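Sock day at Pliditura

Open day, doors at ten, coffee gone by quarter past. Pliditura's name was on a sheet of paper taped to the gate and I still walked past it twice. Tuesday, June 18, 2024, if anyone's keeping a diary.

The pitch: teach robots to handle laundry by having people do it first, with grippers in their hands. Chae-won Min runs the sessions. Talks fast, sits down even faster. "Cloth is horrible," she told me, cheerfully. Rigid things stay put. A sock has a new shape every time you pick it up.

Target for the project is 1,462 recordings. They had 1,135 on the morning I came. Rostam Rostami keeps the tally and would like you to know teh other 200 were thrown out for bad lighting, his word was "soup".

No lab coats. A checked tablecloth and a pile of things to pinch.

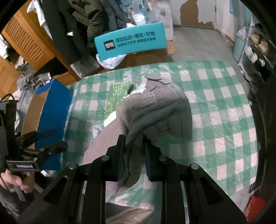
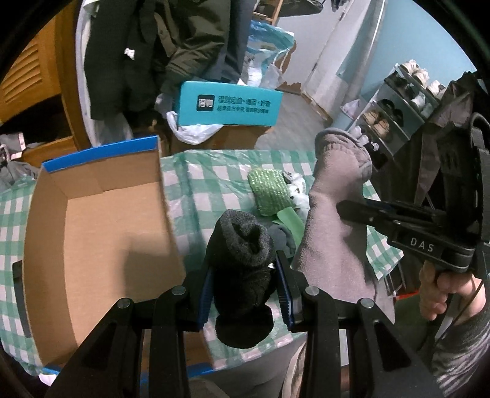
Grippers, socks, cloth, on the green-and-white check.

So why not just program the robot to fold?

Because cloth rarely lands the same way twice, and writing a rule for every crumple would take forever. Recorded human movements give the software plenty of cases to learn from.

I had a go. Lost the sock. Then pinched my own sleeve, to mild applause from the Clotex people, who were over to look at the software and stayed for the biscuits. Harder on the wrist than you'd think, too.

Next open day is in November. Bring your own coffee and definately ring the bell, the gate sticks.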